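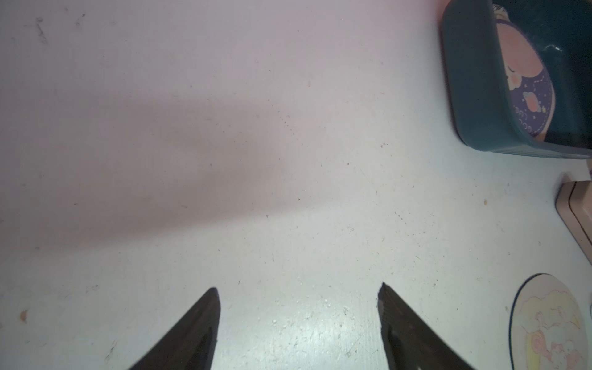

A customer wrote in February that grit on her table had scuffed the backs of two mats, and she asked us to put the cleaning advice first.

How should I prepare the table?
Wipe it with a damp cloth and dry it fully. Crumbs and dust stop a mat lying flat — go over the surface twice if you need to.

Can the round mats overlap?
Yes, for choosing or display. For everyday use, set them side by side so cups stand level.
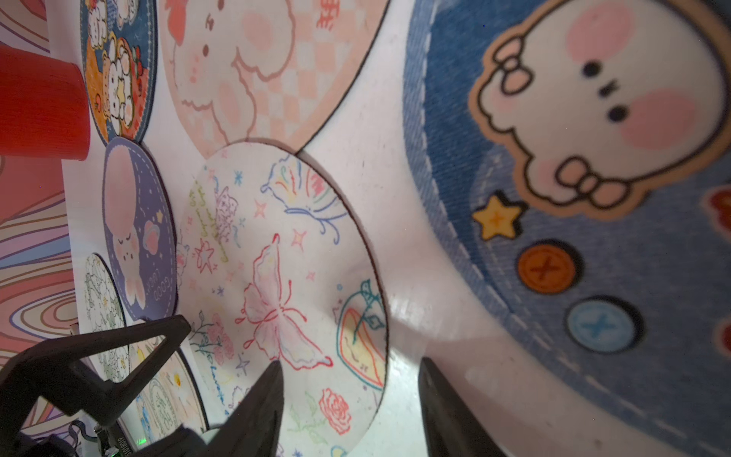 Round printed mats, overlapping, with the GOOD LUCK bunny on purple.

Can I choose my own designs?
Yes. The Prateo range has 373 designs. Write the numbers in the order notes — if one is out of stock, Lerside will email you before posting the rest.
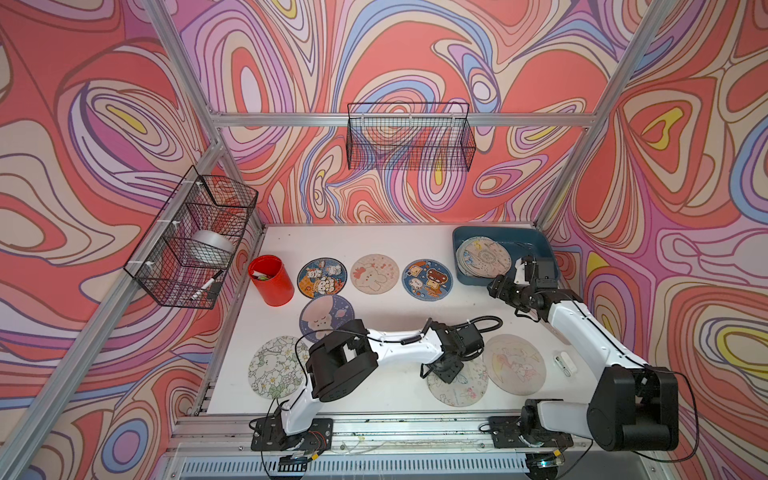 How long do I have to return a mat?
You have until the end of the month after delivery. Mats must be unused, and return postage is paid by the buyer.

Page updated March 13, 2026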